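Trumlow spending tracker: three months in

I should say up front that I'm a small-stakes person. A couple of football accas at the weekend, a bit of bingo on a Sunday night, the odd scratchcard when I'm buying milk. I'd never sat down and added it up until January, when my bank statement had more betting lines on it than food shops and I got a bit of a fright.

So I downloaded Trumlow. You link your bank, it picks out every payment to a bookie, bingo site or lottery, and it puts the lot in one running total. It also takes off whatever you've withdrawn, so you see what you've really spent and can't kid yourself with the one good Saturday. My figure for the whole of last year was £2,438. I had guessed 400!

Setting up took me 9 minutes, most of that hunting for my card reader. It found my Omdale account and my Wastbridge bingo straight away, but missed the lottery direct debit completely and I had to add it by hand. It also decided that a garden centre was a casino (I wish I knew why), and it went on thinking so for a fortnight, even after I'd told it otherwise twice.

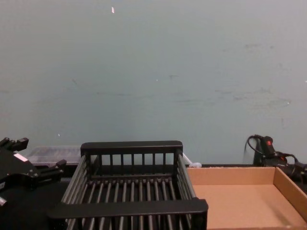

The bit I like best is the monthly cap. You choose a number, mine is £80, and your phone buzzes when you're halfway there and again when you're getting close. It can't stop you placing a bet, mind. If you want something that properly shuts the door you need the limits on the betting sites themselves, or your bank's gambling block, and the app does have a page with links to both, though it's tucked away under Settings, then Help, then More, where I only found it by accident. I'd put it on the front screen in great big letters.

I stayed under my cap in February and went over in March, on the Cheltenham week, and the app was nice about it. No red crosses or sad faces, just the number and a graph. I'd tried another one before, Tkachenko, and that sent me a telling-off every morning at breakfast until I deleted it.

Moans, then. The graph is tiny and you can't turn the phone sideways to make it bigger. Cash doesn't get counted unless you type it in, so all my scratchcards were missing until I got into the habit. And the weekly email comes on a Friday teatime with the word "betting" in the subject line, just as I'm thinking about the weekend fixtures, so I've switched that off.

It's free for one bank account and you pay monthly if you want to link more. I've stuck with the free one, as everything I bet with comes out of the same account anyway. If yours is spread over three cards I suppose you'd have to pay up, or do what my sister does and keep a notebook.

Four stars from me. I'd give it the fifth if they sorted the lottery thing out and let me move that help page somewhere sensible. I've kept my cap at £80 for May and I've told the app, yet again, that I was buying compost.

Posted Wed 30 April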